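Checking a performer's biography before it goes on a profile page takes four passes. The steps below use the entry for stage dancer Natália Mikuš.

## 1. Collect the sources

Save each program, interview and cast list as a separate file. Name the file by publisher and date.
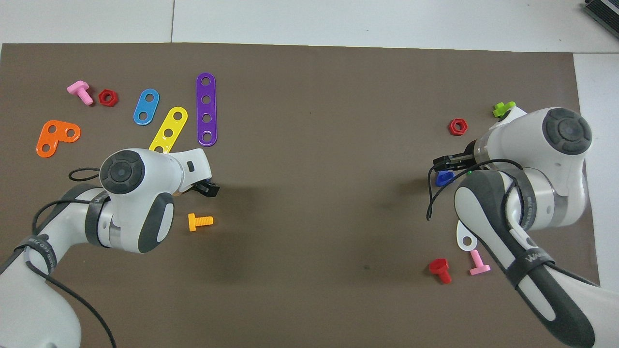
Issue 104

## 2. Sort claims by type

Use three groups: dates, credits and family. Family claims need a source in which the performer is quoted directly. A fan page does not qualify.

## 3. Match the credits

Compare every credit with the printed cast list. The Mikuš draft gave her 12 seasons at the Holloway. The programs name her in four, so the line was changed. If a stage name was used, enter both names:

`Mikuš, Natália (as Natália Rustance)`

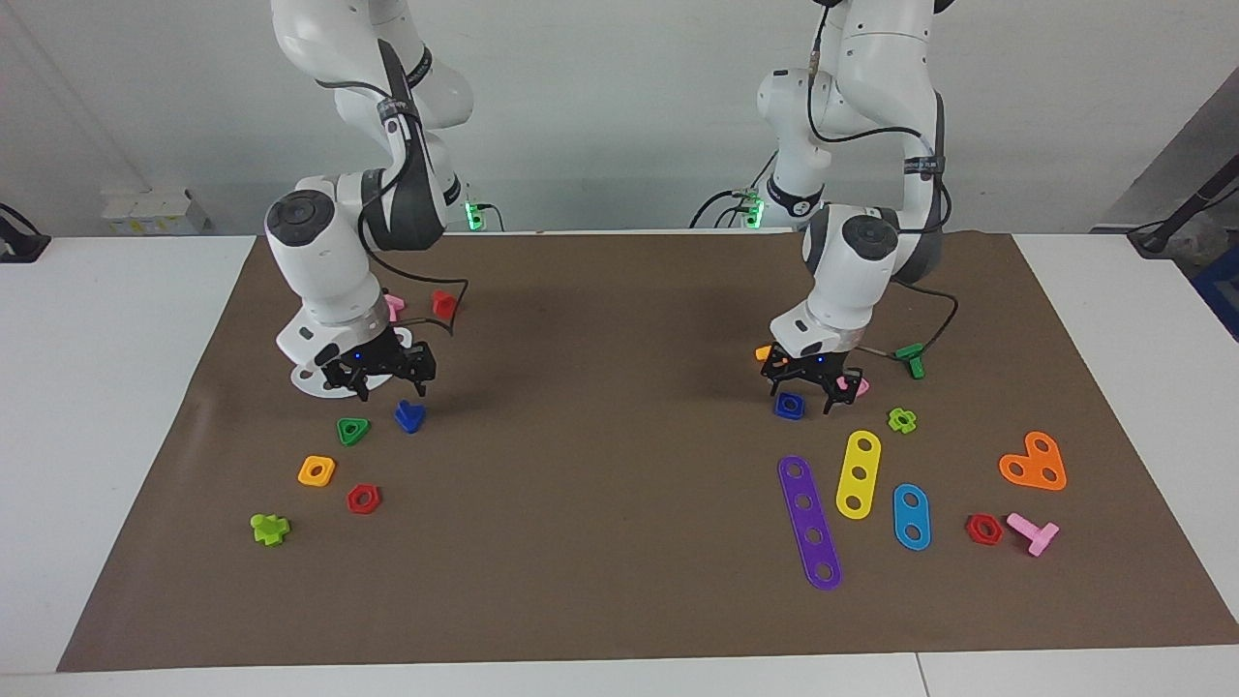 *Two white robot arms over a brown mat with loose toy construction pieces.*

## 4. Mark what is unknown

Leave the field blank if no source gives a birth year or a spouse. Do not estimate age from photos or school years.

Send the finished entry to Rosalind Marchetti with the source files attached. Corrections received after June 11, 2021 go into the July update.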